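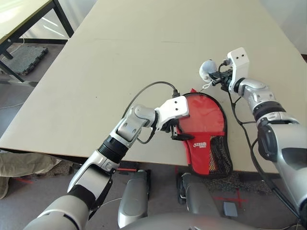
*탁자 위에 놓인 빨간색 탁구 라켓 케이스. 위쪽은 라켓 머리처럼 둥글고 아래로 갈수록 좁아지며, 앞면 오른쪽 아래에 검은 망사 주머니가 달려 있다.*

**탁구 라켓 케이스**는 탁구 라켓을 보관하거나 들고 다닐 때 쓰는 주머니 또는 상자 모양의 용품이다. 라켓 커버, 라켓 집이라고도 하며, 동호인들 사이에서는 그냥 "케이스"라고만 해도 대개 통한다. 라켓의 고무면(러버)을 먼지와 햇빛, 긁힘으로부터 지켜 주는 것이 가장 큰 쓸모이지만, 오래 탁구를 친 사람이라면 가방 속에서 제 라켓을 얼른 찾아내게 해 주는 고마움도 그에 못지않다고 말할 것이다.

## 형태

케이스의 모양은 크게 라켓형과 사각형으로 나뉜다.

### 라켓형

라켓의 윤곽을 그대로 따라간 모양으로, 머리 쪽은 둥글고 손잡이 쪽은 좁다. 부피가 작아서 책가방이나 장바구니에도 쏙 들어가고, 무엇보다 누가 보아도 탁구 라켓이 들어 있겠구나 싶은 정겨운 생김새를 하고 있다. 보통 한 자루를 넣도록 만들지만, 조금 도톰하게 나온 제품에는 두 자루를 마주 포개어 넣기도 한다. 이때는 러버끼리 바로 닿지 않도록 사이에 보호 필름이나 얇은 천을 끼워 두는 편이 좋다.

앞면에는 작은 주머니를 덧대는 경우가 많다. 천으로 막은 것도 있고 망사로 만든 것도 있는데, 망사 주머니는 속에 무엇이 들었는지 색이나 윤곽이 비쳐 보여서 열어 보지 않아도 짐작할 수 있다. 앞면에 상표나 로고를 찍어 넣는 일도 흔하다.

### 사각형

네모난 모양의 케이스로, 안쪽이 칸으로 나뉜 것이 많다. 라켓 2자루와 공, 러버 클리너, 땀 닦는 수건까지 한꺼번에 챙길 수 있어 대회에 나가는 사람들이 즐겨 쓴다. 겉이 단단한 제품은 짐 사이에 눌려도 라켓이 휠 걱정이 적은 대신, 작은 가방에 넣기에는 아무래도 자리를 많이 차지한다.

## 재질과 색

겉감으로는 나일론이나 폴리에스터 천, 인조 가죽이 널리 쓰인다. 안쪽에는 얇은 스펀지를 넣어 충격을 덜고, 안감은 러버에 들러붙지 않는 매끄러운 천으로 댄다. 형태를 단단히 잡아야 하는 제품에는 압축 스펀지나 플라스틱판을 쓰기도 한다. 가장자리에는 다른 색의 테두리를 둘러 솔기를 감추고 모양을 또렷하게 하는데, 빨강이나 파랑 바탕에 검은 테두리를 두른 것은 체육관 구석의 의자마다 하나쯤 놓여 있을 법한 친숙한 조합이다.

윤이 나는 겉감은 먼지가 앉아도 쓱 닦아 내기 쉽지만 잔흠집이 눈에 잘 띄고, 결이 거친 천은 흠집을 감춰 주는 대신 체육관 바닥의 보풀을 꼼꼼히도 모아 온다. 어느 쪽이 나은지는 쓰는 사람의 성미에 달린 문제라 하겠다.

## 함께 넣는 물건

탁구공은 케이스의 가장 오랜 동무이다. 겉주머니에 공을 넣을 때는 지나치게 눌리지 않는지 살펴야 한다. 탁구공은 지름이 40밀리미터 남짓으로 생각보다 부피가 있어서, 납작한 주머니에 억지로 밀어 넣으면 찌그러지기 쉽다. 그 밖에 러버를 닦는 스펀지, 라켓 옆면에 두르는 사이드 테이프, 동호회 회원증 따위를 함께 넣는다.

같은 색 케이스가 여럿 모이는 곳에서는 이름표를 붙이거나 열쇠고리, 작은 인형 같은 장식을 달아 제 것을 표시하기도 한다. 고리에 거는 끈은 짧은 편이 다루기 수월하고, 끈이 길면 가방 속 다른 물건에 자꾸 걸린다. 금속 장식은 여닫을 때 러버를 긁을 수 있으니 폭신한 것이 무난하다.

스텔트소프(Steltthorpe)의 토요일 탁구 모임에서는 4가지 색의 케이스를 실력별 조에 맞추어 나누어 쓴다. 이 방식을 처음 꺼낸 우치다 아야네(Ayane Uchida)는 모임 소식지에 "빨간 조로 옮기던 날에는 라켓보다 케이스를 더 오래 쓰다듬었다"고 적었다. 모임의 비품장에는 케이스 80개가 색깔별로 꽂혀 있으며, 그중 10개는 왼손 펜홀더 라켓과 함께 초심자에게 빌려주는 몫이다.

## 관리

라켓을 쓴 뒤에는 러버의 땀과 먼지를 닦고 잠시 말린 다음 넣는다. 젖은 채로 닫아 두면 러버가 상할 뿐 아니라 나무판이 습기를 먹고, 케이스에도 퀴퀴한 냄새가 밴다. 그런 냄새는 한번 배면 좀처럼 빠지지 않아서, 한 해에 몇 번쯤은 속을 다 비우고 활짝 열어 그늘에 내놓는 것이 좋다. 특히 장마가 다가오는 6월에는 마른 날을 골라 미리 바람을 쐬어 주면 여름이 한결 편안하다.

천으로 된 겉면은 미지근한 물에 적신 수건으로 두드리듯 닦는다. 세탁기에 돌리면 안쪽 스펀지가 뭉치고 둥근 모양이 일그러진다. 망사 주머니는 올이 걸려 뜯어지기 쉬우므로 칫솔처럼 부드러운 솔로 살살 털어 준다. 지퍼가 뻑뻑할 때는 이에 양초를 조금 문지르면 되는데, 남은 가루가 안으로 떨어지지 않도록 라켓은 미리 꺼내 둔다.

여름철 자동차 안에 케이스째 두는 것은 피해야 한다. 케이스는 햇빛을 가려 주지만 열까지 막아 주지는 못하여, 라켓과 러버를 붙인 접착면이 들뜨는 일이 있다.

## 같이 보기

- 탁구 라켓
- 러버 (탁구)
- 탁구공
- 펜홀더 그립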